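Flattening the noise floor in a home office

I have been trying to get rid of a hum in my voice recordings since April. I read technical manuals aloud for a small audio publisher called Fimari, and their intake check rejects anything with a constant tone under the speech. Mine had one at 120 Hz with weaker multiples above it. On a spectrogram it shows up as a stack of thin horizontal lines that never move.

The first suspect was the microphone cable, so I swapped it. No change. Then I ran the interface from a laptop on battery, with the charger unplugged at the wall. The lines dropped a little but stayed put, which told me that part of the hum was electrical and the rest was reaching the mic through the air or through the stand.
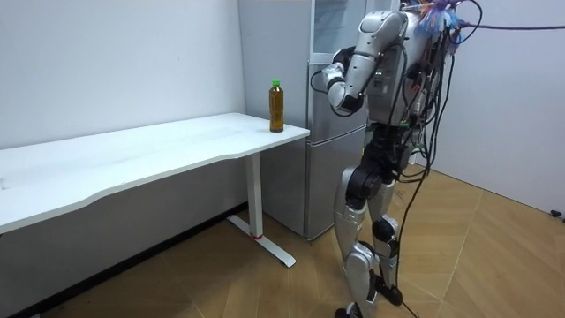
Parquet floor, refrigerator at the right of the desk.

Stuart Tunstall, who edits for the same publisher, suggested logging the hum before moving anything. I recorded room tone for 70 minutes with the mic in its normal position, then cut the file into one-minute blocks and measured the level at 120 Hz in each. The plot was a square wave. It sat high for 17 minutes, fell, stayed low for a longer stretch, then went high again. Lighting and computer fans don't behave that way. Compressors do.

Even in the low stretches there was some residue. I put that down to the charger and dealt with it separately by moving the interface to a different outlet from the monitor. If you try this, change one thing per recording and write it in the file name. I lost an evening to two files called test_final. 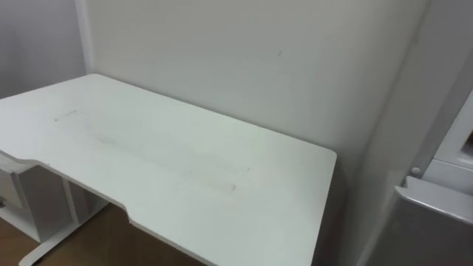

The next question was how the vibration traveled. Sound from a compressor can go straight through the air, or it can go into the floor, up through the furniture and into a clamp-on mic arm. The two need different fixes. To separate them I taped a contact pickup to the underside of the desktop and recorded it on the second channel. The pickup tracked the compressor cycle closely, and the peaks were well clear of everything else.
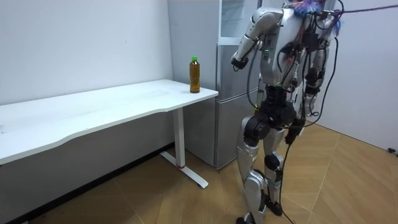 Decoupling is mostly a matter of putting something soft between two hard things and choosing the softness for the load. Too stiff and the vibration passes through. Too soft and the pad bottoms out, and you are back where you started. Sorbothane sheets are rated by load per pad, so you need the weight of the furniture and the area of its contact points. A T-shaped foot like the one on my white desk bears along the floor to the front and back, so I put a pad under each end and left the middle clear. Mingxuan Yin pointed out that the mic clamp needed one too.

With pads in place the peak at 120 Hz dropped by about 6 dB on the mic channel. A high-pass filter does nothing useful here, as the hum sits too close to the bottom of my voice. A narrow notch at 120 and another at 240 took care of what remained.

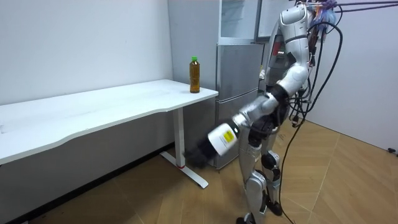 Desk leg, right-hand side.

The last batch passed intake without comment. I still have a faint line at 360 Hz that I can see but can't hear, and I plan to try a heavier base for the mic arm next.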